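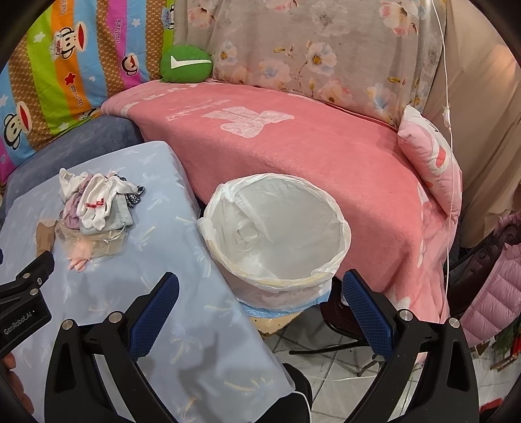 Week 4: The giant insect film, and why we still love it

Welcome back! This week we leave the haunted house behind and head for the desert, the sewer and the small-town diner, all of them about to be overrun by something with far too many legs.

Background
The big bug picture took off in the fifties, when studios wanted monsters that could be shot quickly and sold on a poster. Atomic testing gave writers a ready excuse for almost anything, and they used it with real glee. Watch for the scientist with the map, the doubtful sheriff and the long wait before we see the creature (often the best part of the film!).

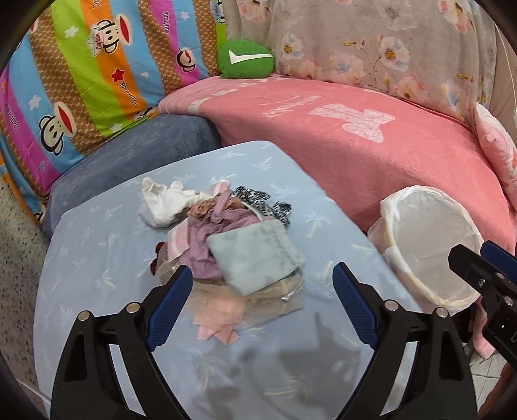
Sound matters more than you might expect. A chirp or a rattle over an empty road can do the work of 30 model ants, and it costs next to nothing. Try the first reel of Kendov with your eyes shut and you'll hear what I mean.

Screening
We're showing The Hives of Illeck in the Flomton Room on Jan 22, 2026. It runs up to 100 minutes, depending on which print we get, and the shorter cut loses a wonderful scene in the grain store.

Reading
Meireles Reader, chapter 3, plus the two reviews at the back. Do read the hostile one, it's great fun.

To hand in
A 1,000-word response on one scene of your choice. Tell me where the camera is, what we hear, and when the monster is held back from us. The longer essay (2,000 words) isn't due until April, but start jotting ideas down now.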